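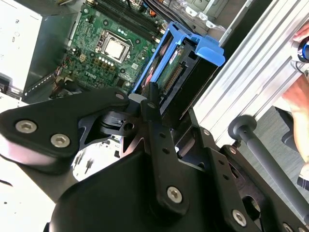

Bisard: a little word list of old-PC slang and part names

Hello! Bisard is a plain text list of the words people use when they talk about second-hand desktop computers — sellers, tinkerers, people on forums trying to work out what's in the box they just bought. I started it one January when I was reading a lot of adverts and kept tripping over three names for the same thing. It has grown to 179 entries and I still add one whenever something annoys me enough.

What's in the folder

words.csv is the list itself. It has 4 columns: term, meaning, also_called, where_heard.
adverts.txt has more than 300 short snippets I typed out by hand, with prices and phone numbers taken out.
old/ is the first version, which I can't bring myself to delete. Please don't use it, the spellings are dreadful.

Where the words came from

Mostly two places. Govgate is the surplus sale I used to go to, where everything is listed in a sort of clipped office language ("unit, tower, no HDD, untested"). Carker is a small swap forum and the language there is much looser. You get "mobo", "board", "main board" and "motherboard" in one thread, sometimes in one post! I've kept them all as separate rows and linked them through also_called, so you can fold them together if that suits you better.

A few come from the Trajkovski shop leaflets I had in a drawer. These are marked "leaflet" in where_heard. They're older than the rest and a bit more formal, and they love the word "peripheral". 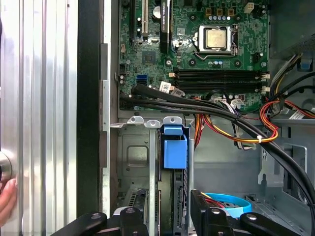

The trickiest rows are the ones where a word has drifted. "Caddy" can mean the thing a drive sits in, or the thing a disc sits in, depending on how old the speaker is. "Card" on its own nearly always means graphics card on Carker, but in the leaflets it could be sound, network or anything else you push into a slot. And "processor" and "CPU" ought to be simple, except plenty of people say CPU when they mean the whole tower (my old school did this, and I still do it when I'm tired). Words like these get one row per meaning, with a number after the term.

Things to know before you use it

It's British English and quite lopsided. Laptops hardly get a look in. The meanings are my own wording, so if one sounds wrong it probably is wrong, and I'd like to hear about it. I've left 8 rows with a question mark in the meaning column because I've seen the word and can't work out what the seller was on about.

Opening the file

It's UTF-8 with commas between the columns. Some meanings have commas in them too, so those are in double quotes — if your spreadsheet splits them up, check the import settings first.

Licence

Do what you like with the word list. A mention would be nice. The snippets are there for looking things up, so please don't repost them as real adverts.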